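Chapter 7
Small Appliances and the Shared Worktop

What this chapter covers

By the end of this chapter you should be able to:
describe how a toaster and a microwave oven each heat food;
plan the position of small appliances on a table or worktop;
carry out the daily and weekly cleaning of both appliances;
explain to another member of the household how to use them safely.

Key terms: turntable, element, crumb tray, standing time, clearance, rated power

7.1 Introduction

In earlier chapters the kitchen was treated as a room built around a cooker and a sink. Many people do not cook in such a room. Students in halls, tenants of single rooms, staff in a workplace kitchen and residents in supported housing often prepare most of their meals with two or three small appliances standing on an ordinary table. The skills needed for this kind of cooking are seldom taught, and it is commonly assumed that anyone who can press a switch already has them.

The material in this chapter was first prepared by Karla Villalobos for the Hukton Household Skills Course and was later revised by Ambros Rainer for use in schools. During the revision, 219 learners kept a kitchen diary for one month. They recorded what they heated, which appliance they used and what went wrong. The diaries contained 479 entries in which something had not gone as planned. Very few of these concerned a faulty appliance. Most described food heated unevenly, toast left too long, a door that could not be opened fully, or a spill that had been left to harden. Extracts from the diaries appear in the exercises at the end of each section.

7.2 Two ways of heating

A toaster heats by radiation. Wires inside the slots, known as elements, glow when current passes through them and brown the surface of the bread. The inside of the slice warms more slowly. Bread that has been frozen therefore needs a longer setting, and thick slices may be dark outside while still cool in the middle.

A microwave oven works differently. Its waves pass into the food and are taken up mainly by the water it contains. They reach only a few centimetres below the surface, and the centre of a deep dish is warmed by heat moving inwards from the outer layers. This is the reason for standing time, the short period for which food is left after the oven has stopped. Learners who omit it often report a dish that is very hot at the rim and cold in the centre.

Neither appliance can do the work of the other. Bread heated in a microwave oven turns soft and then tough. Soup plainly cannot be made in a toaster, but learners should also note that buttered bread, filled sandwiches and iced buns must not be placed in one. Fat and sugar fall on the elements and may catch fire.

7.3 Arranging the table

The position of an appliance should be decided before it is plugged in. Four matters need attention: the strength and level of the table, the space left for air, the path of the cord, and the movement of any door.

The toaster needs open air above it. It should never stand beneath a shelf, a wall cupboard or a curtain, and it should be moved forward if fabric hangs close behind. The microwave oven needs clearance at the sides, back and top, as stated in the maker's booklet. The space above it should not be used for storing bread, papers or tea towels.

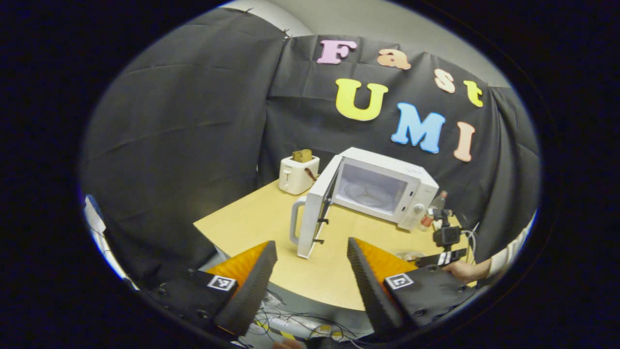

The swing of the door is the point most often forgotten when a microwave oven shares a table with other things. Doors are usually hinged on the left, and anything kept on that side must allow for them. Before settling on a position, open the door as far as it will go (the door of the white oven shown is swung open to the left) and check that a plate can be carried in and set down on the glass turntable without being tilted. The toaster on the same table stands to the left of the oven, towards the back, and its cord runs across in the direction of the oven. Where two appliances are set out side by side in this manner, follow each cord from end to end by eye, and make sure that it does not lie under either appliance or hang over the edge of the table.

A clear area should be kept for setting down hot dishes. In the Ventura teaching kitchen this area is 40 centimetres wide and is marked with tape — a practice which learners may wish to copy at home until the habit is formed.

Activity 7.1

Draw a plan of the table or worktop you use most often. Mark the sockets, the appliances and the full swing of every door. Keep the plan, as you will need it again in section 7.5.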